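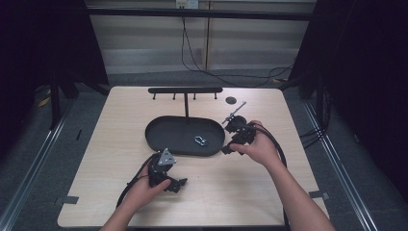 Figure 7.1 Two hand-held grippers at a table with a tray, a metal clip, and a hanging rack.

Chapter 7
When the Job Becomes Teaching the Machine

Rutilio Arriaga packed hardware kits at Clostberg for most of his working life. His day was measured in boxes. When the company brought in the Deltine system, his title changed to demonstrator, and his day came to be measured in recordings. He now performs a small task by hand, using grippers like those a robot would have, and the recorded motion is later used to train the machine. A shift calls for 200 recordings, with a break after every 30.

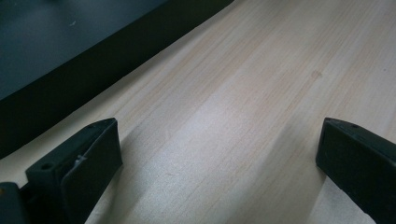
Most studies of automation ask how many jobs are lost. This chapter starts with a different question: what happens to the work that stays? At Clostberg, 53 people worked on the packing floor before the change. None were laid off in the first year, but about a third moved to new duties, and several of them took a cut in piece-rate bonuses. The old bonus plan had no line for recordings. It took until December for the union and the firm to agree on one.

Skill changed as well. An experienced packer works fast and without looking. A demonstrator has to slow down and repeat the same motion in the same way. Doğukan Bayram, a shift lead, found that some of his quickest packers disliked the new role, while newer workers often took to it.
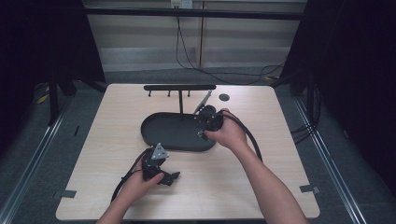 Physical strain also moved from one part of the body to another. Packers had complained of sore backs. Demonstrators reported tired wrists and forearms, and Clostberg limited each turn at the table to 60 minutes.

Section 7.1 looks at pay and job titles. Section 7.2 compares Clostberg with Orkach, where workers were consulted before any equipment was ordered.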